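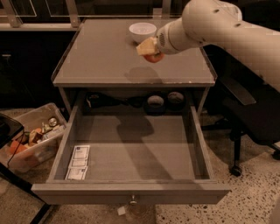
Gray nightstand with the little white bowl on it. Guest room, Monday.

Ticket: Clumik thermostat keeps dropping off the wifi overnight
Opened by: Verena Trummer
Status: Solved (I think!)

Hi all, I'm going to put everything in one place this time because my last ticket got closed while I was still typing the second half of it.

I have the Clumik wall thermostat, the one with the dial, and it hangs in the guest room. It talks to a Bristus router downstairs. All winter it was fine. Then in May I switched internet providers, kept the same router, kept the same network name and password, and ever since then the thermostat goes offline every single night. The heat still works from the dial, so we're not freezing or anything, but the app says "device unreachable" and the schedule doesn't run. By breakfast the room is whatever temperature it feels like being.

What I tried first (all the stuff the help page tells you):

Restarted the thermostat. It came back, then dropped again that night.

Restarted the router. Same thing.

Removed it from the app and added it again. This took me three tries because the pairing code times out so fast, and I kept having to run downstairs for my glasses. Worked until bedtime, dropped again.

Reset to factory settings. Lost my whole schedule, which I had not written down — please add a warning for that! Dropped again.

After that I got a reply from support saying it was probably weak signal and I should move the router closer. I can't, the cable comes in where it comes in. But I did borrow a Drimura extender from my sister and plugged it in out in the hallway. Signal in the app went from two bars to full. I was so sure that was it. Nope, offline again the next morning.

So then I started looking at the times. The app has a history page if you scroll way down past the energy tips, and the drop was at 2 a.m. Every night, right on the dot, full bars or no full bars. That didn't sound like weak signal to me.

I went into the router page and poked around in menus I had never opened. Under "Maintenance" there was a nightly restart set for 2 a.m. I never turned that on, so my guess is the tech did it when he set up the new service, or it came with an update. Okay, but my laptop and the TV and the printer all come back after a restart, so why not the thermostat?

Next menu over was the address list. The thermostat was asking for address 224, which is what it had before, and the router's range now stopped at 59. I don't totally understand this part. The way my nephew explained it over the phone, the thermostat wakes up, asks for its old spot, gets told no, and just sulks until somebody restarts it by hand.

What I changed:

1. Turned off the nightly restart.
2. Made the address range bigger so it goes past 224.
3. Restarted the thermostat one more time.

It has stayed online for six nights now. I also restarted the router by hand on purpose, just to see, and the thermostat came back by itself before I got up the stairs!

Two questions before you close this. Is there any downside to leaving the nightly restart off? And can the schedule be backed up somewhere? I've typed mine in again from memory and I'm pretty sure Sunday is wrong.

Thanks,
Verena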